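Kapitel 4
Holz und Feuchte

Holz nimmt Wasser aus der Luft auf und gibt es wieder ab. Unterhalb der Fasersättigung ändert es dabei seine Maße. Quer zur Faser kann die Änderung ein Vielfaches der Längsänderung betragen - tangential mehr als radial. Für Möbel und Böden ist deshalb vor allem die Breite der Bauteile zu beachten.

Im Werk Hevach lagert Schnittholz bis zu 81 Tage, bevor es in die Trockenkammer kommt. Kapitel 2 hat die Trocknung behandelt. Nun geht es um das Verhalten im eingebauten Zustand.
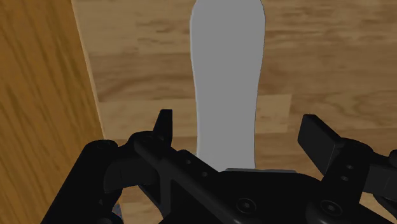
Quellen und Schwinden richten sich nach dem Faserverlauf. An einer Fläche lässt er sich meist an der Maserung ablesen: Bei der stehenden Holzplatte links laufen die dunkleren Streifen senkrecht, ihre Breite ist also die kritische Richtung. In den Dielen daneben sitzen dunkle Äste, um die sich die Maserung windet.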